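Textiles in the Home, Evening Course
Handout 5: Looking after padded and quilted things
Notes by Josefien Maes, Werside Adult Learning

Welcome back, everyone, and thank you for the lovely bag of samples that arrived on my desk after last session (I've kept the green eiderdown back to show you, it's a beauty). Tonight we leave flat cloth behind and move on to anything with a filling: quilts, padded jackets, bench cushions, bedspreads and so on.

A padded textile is really three things held together, an outer cloth, a filling and a lining, and each of them would like to be washed differently. Cotton outer cloth is usually happy in warm water. Wool wadding is not, and will felt into lumps if you rub it. Polyester filling puts up with nearly anything except a hot iron. When you don't know what is inside, unpick a few stitches along a seam and have a look before you go any further.

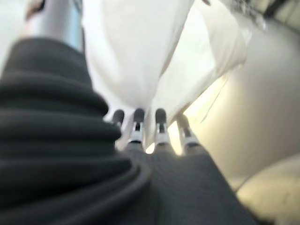

The stitching matters just as much as the filling. Rows of quilting set close together keep the wadding where it belongs, while widely spaced rows let it wander off towards the hem, which is how you end up with a cold patch over your shoulders every January. Jolien Segers brought in a bedspread from her aunt's house in Jalstead with rows two inches apart, all done by hand, and the filling had hardly shifted. Do ask her to tell you about the mending on the corners!

Drying is where most of the damage gets done. Wet wadding is heavy, and if you hang a quilt from two pegs the weight drags at the threads until they snap. Lay it over several lines, or flat on a clean sheet, and turn it now and then. Shake it gently as it dries so the filling loosens up again.

For storage, roll if you can. If you must fold, fold along a different line each time and slip some tissue into the bends.

Reading for next time: the Declercq chapter on wadding, up to page 142. It's rather dry in the middle but do persevere, the part on wool is very good.

Please bring one padded item from home, a seam ripper and a pencil.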